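Dillis Tool Library to open Saturday lending in Plurnell and Langat

MEDIA RELEASE
10 July 2019

The Dillis Tool Library will start lending on Saturdays at its Plurnell and Langat branches from the last weekend of July. Both branches have until now opened on weekday evenings only. The Jamarura branch, which already opens on Saturdays, keeps its present hours.

The new hours are 8.30 am to 1 pm at Plurnell and 9 am to 1 pm at Langat. Weekday evening hours stay the same at both branches. Returns will be taken at any branch during opening hours, no matter where the item was borrowed.

The library lends hand tools, power tools, garden gear and kitchen equipment to members across the district. In the financial year that ended on 30 June it had 1,218 paid-up members and made 2,989 loans. The most borrowed items were the carpet cleaner, the long-reach hedge trimmer and the pressure washer. All three had a waiting list for most of spring.

Members asked for weekend opening more than for any other change in the library's yearly survey. Many said they could get to a branch on a weeknight but then had a tool sitting in the shed until they had a day free to use it. Under the present rules a Thursday loan has to be back the following Thursday, and people who do their jobs around the house at weekends were getting one day's use out of seven.

With Saturday opening the library will also bring in a short loan. Members will be able to take an item on Saturday morning and bring it back by close on Monday evening. A short loan counts as half a loan against the yearly limit. Items with a waiting list will be lent as short loans only until the list is cleared.

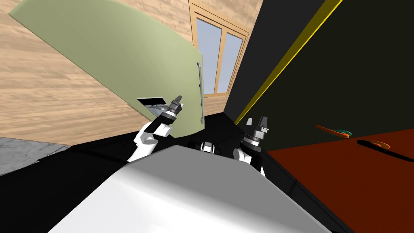
A Langat member wrote in the survey that the Monday return was the part that mattered most to her household, as she had twice paid to hire a floor sander after finding the library's one booked for three weeks straight. She asked whether sandpaper would be sold at the counter. It will be, in packs, at cost price. Drill bits, trimmer line and chainsaw oil will also be kept at both branches.

The library has bought extra stock ahead of the change. Plurnell will receive a second floor sander, two cordless drill sets, a tile cutter and a post-hole digger. Langat will receive a pressure washer, a mulcher and a set of trestles. The Langat mulcher needs a car with a towbar and will have to be booked at least two days ahead. Members who have not used one before will be shown how to start, feed and stop it before they take it away.

Every power tool is tested and tagged before it goes on the shelf and is checked again each time it comes back. The library repaired 30 items over the past year. Members are asked to report faults when they return a tool, even small ones. There is no charge for fair wear.

Safety glasses and ear muffs will be lent free with any power tool. Dust masks are sold singly.

Yearly membership will not go up this year. The catalogue has grown to 1,486 items across the three branches, and members can search it online and see which branch holds each item. Bookings for the first Saturday open one week beforehand and can be made online, by phone or at the counter. Anyone joining for the first time should bring photo identification and something showing their current address. Concession cards are accepted at all three branches.

Parking at Plurnell is at the rear of the building, off the lane. The front bays are for loading and have a ten-minute limit. At Langat the side gate will be open on Saturdays so trailers can be brought up to the roller door. Please drive in from the northern end, as there is no room to turn around.

The library still takes donated tools in working order. Petrol tools should be drained before they are dropped off. It cannot take ladders, electric blankets, gas heaters or anything with a cut or taped cord. Donations can be left at Jamarura on any open day, and at Plurnell and Langat on weekday evenings only. Staff will not be able to look over donations at those two branches on Saturdays.

All three branches will be closed on public holidays. Loans that fall due on a public holiday can be returned on the next open day without a late fee.

Media enquiries: Dillis Tool Library office, Jamarura branch, weekdays 10 am to 4 pm.

ENDS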